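Categoria: Saúde e bem-estar > Cirurgia e recuperação

Última atualização: julho

Vale a pena pagar mais por "fio premium" numa cirurgia de hérnia?
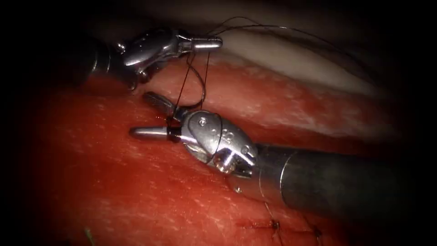 Fio de sutura escuro sobre o tecido, seguro por dois instrumentos.

Tenho cirurgia marcada a uma hérnia inguinal numa clínica privada e o orçamento que me mandaram traz uma linha que me deixou de pé atrás: "material de sutura premium Ciltow, 246 euros". Perguntei ao balcão e a senhora respondeu que "cicatriza mais depressa e deixa menos marca". Pedi isso por escrito e até hoje nada. O resto do orçamento parece-me normal, mas no fim há ainda 211 euros de "kit de recuperação" que também ninguém me soube explicar.

Alguém já pagou isto? Há diferença a sério entre fios ou é conversa para encher a fatura? O seguro cobre a intervenção mas não cobre esta parte.

Győző Virág

Resposta 1 (marcada como útil)

Desconfie, e desconfie sobretudo do "cicatriza mais depressa". Trabalhei anos na faturação de uma clínica e vi essa frase colada a muita coisa.

Fios há muitos, absorvíveis e não absorvíveis, de um só filamento ou entrançados, mais finos ou mais grossos. O cirurgião escolhe conforme o tecido e a técnica. Essa escolha é clínica e não devia aparecer ao doente como se fosse um extra do carro. A marca que fica na pele depende muito da zona, da tensão, de haver ou não infeção e da maneira como cada um cicatriza. Se me dizem que um fio resolve tudo isso, quero ver o estudo, e que não seja o folheto do vendedor.

O que eu fazia: pedia a fatura proforma discriminada, com a referência do material e a quantidade, e perguntava diretamente ao cirurgião (ao balcão não adianta) que fio costuma usar e o que muda se eu recusar essa linha. Se a resposta for "nada", já sabe. Quanto ao kit, exija a lista do que traz. O da clínica Barta, onde operaram o meu irmão, era uma cinta, pensos e um creme. Comprou tudo na farmácia por bem menos.

E guarde os emails. Se a coisa azedar, o livro de reclamações serve para isto.

Veronika Vörös

Resposta 2

Eu paguei na Cerness e fiquei ótimo, quase nem se vê a cicatriz. Recomendo. Com a saúde não se poupa.

Resposta 3

Com todo o respeito pela resposta anterior, ficar ótimo não prova nada, o meu pai foi operado no público sem extra nenhum e também não se vê a dele. São 2 casos e não servem para tirar conclusões.

Só acrescento que convém ligar à seguradora antes de assinar. No meu caso o material estava incluído no preço acordado e a clínica queria cobrá-lo outra vez à parte. Quando falei nisso, a linha desapareceu do orçamento.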